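工单：恋综分集字幕与回顾页时间轴错位
系统：Heleck 节目内容后台
提交人：Pacita Villanueva（剧集回顾编辑组）
处理人：Kwaku Sowah
协同：Neelam Dwivedi（字幕与转码）、Lacey Garside（前端）
优先级：高
状态：已关闭
创建日期：8/28/18

问题描述

真人恋爱节目《Jurnano 之约》第二季的分集回顾页，正文里的时间点链接点开后，播放器跳到的位置与文字不符。例如“Afia Osei 回归”一段，链接应落在她走进别墅客厅的镜头，实际落在之前的采访片段，正在说话的是另一位嘉宾。同页字幕也提前出现，台词在嘉宾开口之前就已显示。

受影响范围：第二季家访之后的各集。第一季正常。家访集本身正常。

读者反馈入口收到的同类留言共 70 条，多数集中在回归那一集。有读者以为回顾写错了人，编辑组已核对文稿，人名和情节顺序无误。

复现步骤

1. 打开节目库，进入《Jurnano 之约》第二季。
2. 选择回归集，打开“回顾”标签。
3. 点击正文第二段中的任意时间点。
4. 播放器跳转后，对照字幕与画面。

预期：画面、字幕、正文三者一致。
实际：画面停在前一个段落，字幕与口型不同步，偏差随播放进度增大，到玫瑰仪式时最明显。

环境

网页端与平板端均可复现。电视端没有回顾标签，只能看到字幕偏移。登录与未登录结果相同。清除缓存、更换浏览器无效。

处理记录

[Kwaku Sowah]
已复现。跳转参数正常，前端传给播放器的数值与后台存储一致，暂时排除链接写错。转 Neelam 查字幕文件。

[Neelam Dwivedi]
字幕文件本身没有损坏，编码 UTF-8，序号连续，共 837 条。首条与末条的时间码均在片长以内。把同一文件挂到送审版母带上播放，全程同步。挂到线上版则逐段提前。初步判断线上版与送审版不是同一剪辑。

[Kwaku Sowah]
请编辑组确认：回归集在上线前是否替换过成片？

[Pacita Villanueva]
替换过。制作方补了一段男主角与姐姐的通话，另外延长了两处采访。替换通知发在排期邮件里，没有走工单。回顾文稿是按送审版写的，时间点也是按送审版标的。

[Kwaku Sowah]
收到。这可以解释偏差为什么越往后越大。但家访之后的另外几集没有补内容，也出现偏移，需要单独查。

[Neelam Dwivedi]
查了转码队列。这几集使用的预设是 Plarkari 转码模块的新版本，新版本会在每个广告插入点补一段黑场。旧预设不补。黑场计入播放时长，字幕时间码没有跟着平移，于是每过一个广告点就多偏一点。回归集两个原因叠加，所以最严重。
日志节选：
WARN preset mismatch: caption_offset=none, slate_insert=true
WARN cue drift detected at frame 2,751
INFO job completed with warnings
任务以“完成但有警告”结束，后台界面只显示“完成”，警告要展开详情才能看到。

[Lacey Garside]
前端补充一点。播放器有一个“自动校正字幕”开关，打开后会按音轨做一次粗对齐。测试结果：对白密集的段落有改善，配乐段落会更乱，玫瑰仪式那段长时间没有对白，校正后的字幕反而落后。不建议作为临时方案告知读者。

[Kwaku Sowah]
同意。处理方案如下：
a. 回归集以外受影响的各集，关闭黑场插入，重新转码，字幕文件不动。
b. 回归集以线上版为准重新打轴，字幕由 Neelam 处理，正文时间点由编辑组重标。
c. 重新转码期间，回顾正文保留，时间点链接改为纯文本，避免误跳。
d. 以上完成后再恢复链接。

[Pacita Villanueva]
c 项请注意：正文中“Afia 说她没有后悔”一句带的是内嵌片段，不是普通链接，改成纯文本后片段会消失。能否只停用跳转，保留片段？

[Lacey Garside]
可以。内嵌片段走的是独立的剪辑文件，不经过主片时间轴，不受影响。已加例外，仅停用 seek 类链接。

[Neelam Dwivedi]
首批重新转码完成。抽查开头、中段、结尾三处，字幕与口型一致。广告点前后各看一遍，没有新增偏移。回归集新字幕已上传，补的通话段落原来没有字幕，已按听写稿补齐，其中姐姐有一句背景音较大，标为“[听不清]”，请编辑组确认是否保留。

[Pacita Villanueva]
保留“[听不清]”。制作方的场记里也没有这一句。

回归集时间点已重标。另外发现文中把“过夜约会之后”写成了“家访之后”，属于文稿问题，已一并更正，与本单故障无关。

[Kwaku Sowah]
链接已恢复。请提交人验证。

[Pacita Villanueva]
网页端验证通过。平板端仍有一处异常：回归集正文末尾的时间点跳转后，播放器回到片头。

[Lacey Garside]
平板端对时间参数做了本地缓存，键名里没有版本号，成片替换之后仍读取旧值，旧值超出当前分段范围时会归零。已在键名中加入成片版本号，随热更新下发。请完全退出应用后重开一次，再点同一处。

[Pacita Villanueva]
平板端通过。

[Neelam Dwivedi]
电视端复查完毕，字幕同步。电视端应用没有单独发版，拉取到新字幕即可。

原因归纳

主因：Plarkari 新预设在广告点插入黑场，字幕偏移参数为空。
次因：回归集成片在文稿与字幕定稿之后被替换，替换信息未进入工单系统。
附带问题：平板端时间参数缓存未区分成片版本。

后续事项

- 转码任务出现警告时，列表页状态改为“完成（有警告）”。负责人 Neelam Dwivedi。
- 成片替换必须新建工单，并关联该集的回顾页与字幕任务。负责人 Pacita Villanueva。
- 黑场插入与字幕偏移两项参数绑定，任一为空时拒绝提交。已向 Plarkari 模块维护方登记需求，预计 October 版本处理。负责人 Kwaku Sowah。
- 平板端缓存键规则写入前端文档。负责人 Lacey Garside。
- 第三季开播前，用 Gökçe 测试环境完整跑一遍替换成片的流程，包括撤回和二次替换。

关联说明

同期有读者反映第二季投票页显示票数延迟，经查与本单无关，系统不同，已另行建单，请勿在本单下继续回复。
第二季特别篇（重聚专访）使用旧预设转码，经抽查字幕正常，不在重做范围内。

工单附件
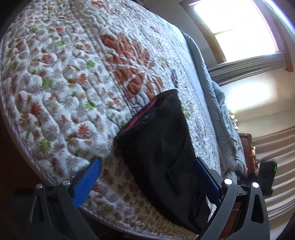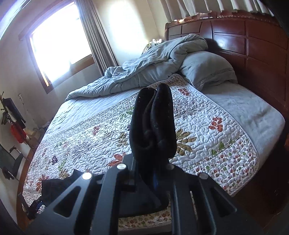
附件 1、2：印花绗缝床罩

关闭备注

提交人确认全部端口正常，回归集与其余受影响各集的时间点链接均已恢复。若再次出现字幕提前，请先在任务详情中展开警告信息，连同集名、端口、正文段落一并附上，另开新单并引用本单。

[Kwaku Sowah] 状态改为：已关闭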